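Frøydis Solberg
7 January 2023

1/ Besholm is leaving Rinel. The label posted the notice this morning, four paragraphs, no interview attached. The contract runs out in March and neither side took the renewal option. A thread on what the notice says and what it leaves open.

2/ First, the wording. The notice says the group's "exclusive agreement" ends. It does not say the group disbands. Those are separate events and half the headlines I've read this afternoon treat them as one.

3/ All members signed the same agreement on the same day, so there is no staggered expiry to sort out. In a lot of groups one member's term outlasts the others' because of a late addition or a hiatus. Besholm never had either.

4/ The name is the harder part. Rinel registered "Besholm" before the debut single and holds it for recordings, live performance and merchandise. The notice has one line on it: the two parties "continue to discuss use of the name."

5/ Compare Hattar, who left the same label with their name intact. They paid for it. The price was never published, but their first two releases afterward carried a Rinel credit in the small print, and I read that as a revenue share.

6/ Masters stay with Rinel. All of them, including the live album. Anyone hoping for a re-recorded debut should know that label contracts usually carry a re-record restriction that outlives the term. I haven't seen this one, so I can't say how long it runs.

7/ The tour. 2 dates are left on the current leg and both are before the expiry. The notice confirms they go ahead. Refunds are not being offered and there is no reason they would be.

8/ The last show I attended was in a room that holds 1341. It was full. Set length was 115 minutes including the encore, with the older material moved to the middle and the ballads cut down to a medley. Sound was good from the side, muddy under the balcony.

9/ I mention the room size because people keep asking why Rinel would let a working act go. A full room of that size does not pay for a nine-piece backing band and a video wall. The tour before it had the same production and larger halls.

10/ Chart position is a poor guide too. The last single peaked at 141 and then stayed on the lower part of the list for weeks. Slow sellers like that can be profitable — but only if the promotion budget was small, and this one had a full-length video and a choreography version.

11/ Pictures. 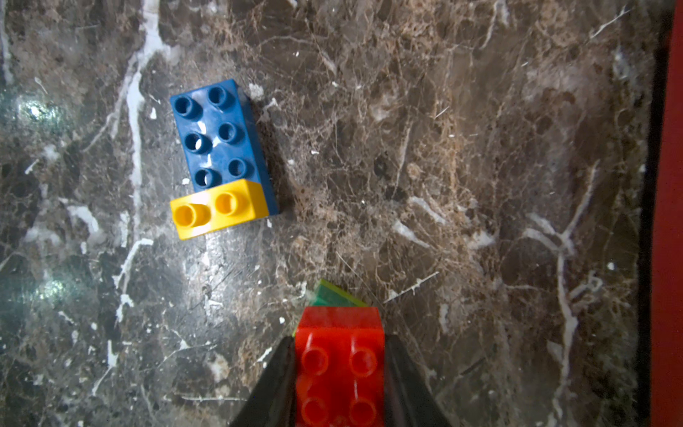
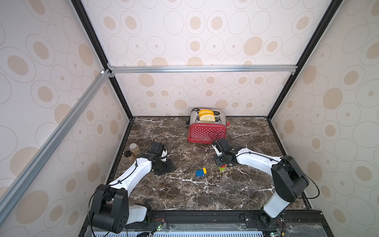 12/ Where they go next. The name I hear most is Flelar. It is a small company, mostly management and publishing, with distribution done by someone else. It has not commented. I would treat any "confirmed" post as unconfirmed until Flelar puts a profile page up.

13/ A management deal with Flelar would leave recordings open. The members could own new masters and license them per release. That costs more up front and the group would have to make do with fewer videos.

14/ Solo work: two members already have solo songwriting credits outside Rinel, cleared under the current agreement. Those continue whatever happens. The solo EP announced last fall is a Rinel project and the notice doesn't mention it. My guess is that it comes out before March or is shelved.

15/ Fan club memberships. The terms say the club is run by Rinel "for the duration of the agreement." Annual renewals are still open on the site as of this post. I would hold off on renewing until the terms page is updated.

16/ Correction to 9/ — the backing band is eight. The ninth person on stage was the music director, who only plays on the encore.

17/ Replies are open. If you have the text of the notice in the original, please send the full thing and leave out the screenshots of translations. The phrase about the name is the one I want to check.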